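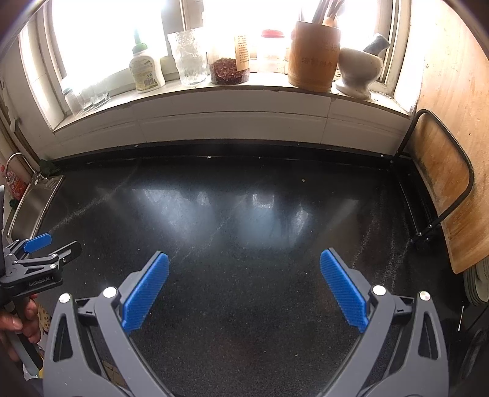 How to Make Seed Packet Birthday Favors for a Whole Classroom

My son's school asks that birthday treats not be food, so when his turn came up in January I went looking for something small, flat and cheap. We settled on seed packets the kids could take home and plant. I have made them for both of my children now and have changed a few things along the way. These are the directions I use.

One batch makes 24 packets. Plan on an evening for the folding and another for filling and labels.

What you need

24 sheets of plain paper, cut to 6 inches square
White cardstock for labels
A glue stick
A hole punch
Kitchen twine or thin ribbon
A quarter teaspoon measure
Sunflower, zinnia or marigold seeds
Markers or colored pencils

Check with the teacher before you buy seeds. Some schools don't want anything small sent home with the younger grades, and in that case you can hand the packets to parents at pickup.

Choosing the seeds

Zinnias are my first choice. They come up fast and will put up with a child who waters them twice in one day and then forgets for a week. Marigolds are close behind. Sunflowers are fun because the seeds are big enough for little fingers, but get a short variety if your class has a lot of apartment families. The one I buy is called Tanoli and stays under 3 feet in a pot.

I stopped buying the small packets at the grocery store checkout. A bulk bag of 2,000 zinnia seeds cost me less than five of those, and the leftovers went in our own yard. Buy seed that has not been treated, and look for the date on the bag.

Folding the packets

Step 1. Lay a square of paper on the table with one corner pointing toward you, like a diamond.

Step 2. Fold the bottom corner up to meet the top corner. Crease it with your fingernail. You should have a triangle with the long side at the bottom.

Step 3. Take the right corner and fold it across so the point touches the middle of the left edge. Crease.

Step 4. Do the same with the left corner, bringing it over to the right edge. The two flaps will overlap.

Step 5. Glue down the flap that is on top. Keep the glue away from the opening.

Step 6. Let the packet sit under a book for ten minutes.

Heavy scrapbook paper cracks at the folds. Regular printer paper is fine, and so are old maps. My friend Vlasta Bartoš used sheet music for her daughter's class and those were prettier than mine.

Filling and closing

Put a quarter teaspoon of zinnia or marigold seeds in each packet, or six sunflower seeds. Fold the top points down over the front and punch one hole through all the layers near the upper edge. Hold the packet upright while you punch so the seeds stay at the bottom. Thread the twine through and tie it – a bow if the kids are small, since knots end up getting torn open.

Making the labels

Cut the cardstock into 2 by 3 inch rectangles and punch a hole in one corner. On the front we write "Thanks for helping me grow" and my son's name. He drew a flower on every one, and by the end they were mostly circles. On the back goes the planting information:

Plant outside after the last frost.
Cover with a little soil.
Water when the top feels dry.
Full sun.

Slip the label onto the twine before you tie the bow.

Getting them to school

Stand the packets up in a shoebox with the labels facing forward. Make two or three extra for the teacher and the aide. If the birthday falls in winter, tell parents the packets will keep until spring in a kitchen drawer, away from the stove.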